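Bench Wiring, Session 4: Stop Buttons and Cable Ends
Gradberg workshop course, handout revised May 20, 2022

Read this before you sit down. The session covers the small control box, its cable, and how to check both with the power off. Bring the Gosselin worksheet and a meter set to the 200 ohm range.

1. The box
Find the stop button before you touch anything else. It has a red mushroom head with a yellow-orange collar under it. Look over the housing for cracks and loose screws, and note anything you find on line 16 of the worksheet.

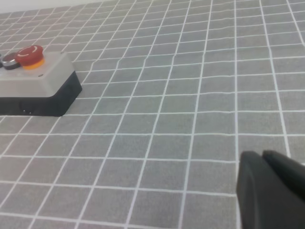 2. The cable run
Lay the cable in easy curves on the gray grid cloth. A tight bend near a joint puts strain on the splice – keep it gentle. Follow the black cable by eye to the yellow-orange sleeve, where the thin red wire comes out.
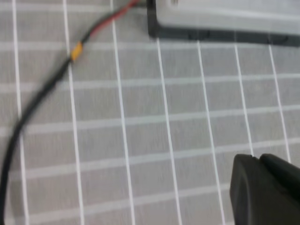
Test for continuity from one end to the other and write down the reading. If it drifts when you move the cable, mark the joint and set the piece aside for rework.

3. The stripped end
The jacket stops just past the yellow band, and a red and a black wire continue from there, loosely twisted. Keep the twist when you route them. Do not pull on the wires to move the cable; hold the jacket.
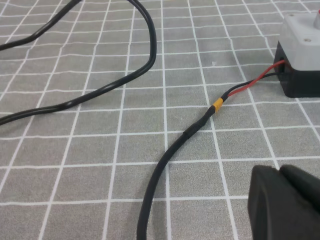 Notes by Barış Tatlı, Varncombe bench course

Worksheets go in the tray by the door. Session 5 covers crimping.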